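About Us
Brollow Breads and Snacks, Fekthorpe

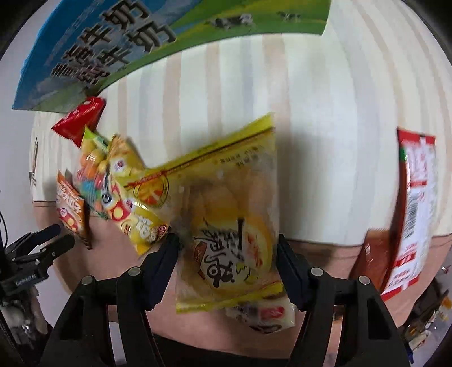 Text by the Brollow shop team. Last updated in July.

Brollow is a small import shop for packaged breads, cakes and snacks. We are located in Fekthorpe, on the ground floor of the old Betancur building, with the entrance from the side street. We sell to the people who walk in, and also to cafes, offices and two schools in the area.

How we started

In the beginning we did not have a shop. We had one shelf inside a grocery store, and on this shelf we put the kind of soft breads that we ate as children and could not find here. We ordered 8 cartons and we were afraid that we would eat most of them ourselves. The cartons were sold before the end of the month. After this the grocery store gave us a second shelf, and later we rented our own room.

The name Brollow does not have a meaning. We wanted a word that is easy to say for customers from many countries, and we tried many words on our neighbors. This one was the one they remembered the next morning.

What we sell

Most of our products are single packed breads and pastries. Many customers buy one piece for the train or for the break at work. We also have rice crackers, seaweed, dried fruit, instant noodles, tea and a small freezer with dumplings. The freezer is not big, so please ask us in advance if you need a large quantity for a party.

The labels of our products are often in a language that not every customer can read. For this reason we put an English sticker on the back side of each product, with the ingredients and the allergens. If a sticker is missing or you cannot read it, please bring the product to the counter and we will look for the information together. We prefer that you ask us two times than that you eat something which is not good for you.

How we choose

Before a new product comes to the shop, three of us must taste it. We taste it on the day of arrival and again when it is closer to the date on the package, because a soft bread can change a lot in this time. If two of us do not like it, we do not order it. There were some long discussions, especially about the durian cake, which is now in the shop and has its loyal customers.

Our supplier for most of the breads is Kollix. We have worked with them since the first shelf. They send us a delivery every week, and the fresh goods are usually on the shelves after 3 p.m. on the delivery day.

The shop today

We have now more than 1,000 different articles, if we count every flavor separately. The shop has two rooms. In the front room are the breads, sweets and drinks. In the back room are the noodles, sauces and the bigger bags of rice. There are a few chairs near the window, and you are welcome to sit and eat what you bought. Hot water for tea and noodles is free of charge.

Products which are near their date are sold for half of the price in the basket beside the counter. What is still good at closing time and will not be sold the next day, we give to our neighbors in the building.

Orders for offices and schools

We prepare mixed boxes for meetings, school events and birthdays. Please tell us the number of persons, your budget, and if somebody has an allergy or does not eat meat. We need two working days to prepare a box. Delivery inside Fekthorpe is included in the price, and for other places we will send you an offer.

Contact

You can write to us with the form on the Contact page or come to the counter. We answer messages in the morning before we open. If you are looking for a special bread or snack from home, please send us the name or a photo of the package. We cannot promise to find it, but we will ask Kollix with the next order.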